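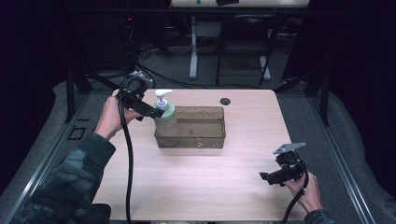 About us > Who we are > The school

Naremach is a small evening school for sewing and clothes repair in Grevamberg. We teach adults, most of them beginners, to shorten trousers, change zips, mend knitwear and, when they are ready for it, to make a garment from a paper pattern. We have been on Hulska Street from the first day, on the upper floor of a former printing house, and we still share the stairs with a dance studio. If you hear music during your lesson, it comes from them.

The school began with one course on Friday evenings and a class of seven. We had four machines, so the students had to take turns, and while some were sewing the others learned to cut and to pin. We kept this habit also when we could buy more machines. Today every student has a machine of their own, but the first two lessons are still made only with needle, thread and scissors. Some new students are a little disappointed by this. By the third lesson they usually understand why their seams lie flat.

In the last school year we had 91 students on our courses. The youngest must be sixteen, and there is no upper limit of age. We speak English and the local language in all classes, and the teachers are used to explaining things twice. Several of us learned English as adults, so please don't be shy about yours.

What we teach

The Basic Course lasts ten evenings. You finish it with a cushion cover, an apron and one repaired piece of your own clothing, which you bring from home. The Repair Course is for people who can already thread a machine and sew a straight line. It treats linings, pockets, worn elbows and jeans, and one whole evening is only about buttonholes. In May we hold also a short course in darning, by hand, for socks and pullovers.

We don't teach fashion design and we don't prepare for any trade examination. For this we send people to the Aubert Institute on the other side of the river, where the training takes two years. A few of our former students went there and some of them come back to us to teach in the summer.

The repair table

On the last Friday of the month, from five in the afternoon, the big room is open for everybody in the neighbourhood. You bring something broken, and a student of the Repair Course mends it together with you under the eye of a teacher. We ask no payment for the work, only for zips and other parts. Up to now 1186 pieces have been written in our repair book. The most of them were trousers, but there was also a tent, a pair of theatre curtains and an accordion strap.

Please bring the things washed. We can't take leather shoes or anything with down filling, because the feathers go into the machines and stay there for weeks.

Our fabric shelf

Two tailors' workshops in Grevamberg give us their remnants. We sort them by weight and fibre and sell them to students at a low price, with the money going to needles, oil and the yearly service of the machines. There are 700 pieces on the shelf at the moment, mostly wool and cotton - silk comes rarely and goes the same evening.

How to find us

Take the tram to Hulska Street and walk back towards the bridge. The entrance is in the courtyard, the second door, and the bell is marked Naremach. There is no lift, but for those who cannot manage the stairs we hold the Basic Course once a year on the ground floor of the library. The office is open one hour before each lesson. New courses start in autumn and after the winter holiday, and a place can be kept for you with a deposit of 40 euros, which we subtract later from the fee.

Comments

zigzagfoot: Did the Basic Course last winter. My apron is crooked but I wear it every day. Are there still places for Repair in autumn?

Naremach office: Yes, there are four places. Please write to us or come before a lesson.

hulska_neighbour: You fixed the zip on my son's sleeping bag, thank you again! Is the repair table also open in August?

Naremach office: In August we are closed, it starts again in September.

tweedpatch: Can I bring my own machine? It is an old one with a foot pedal and quite heavy.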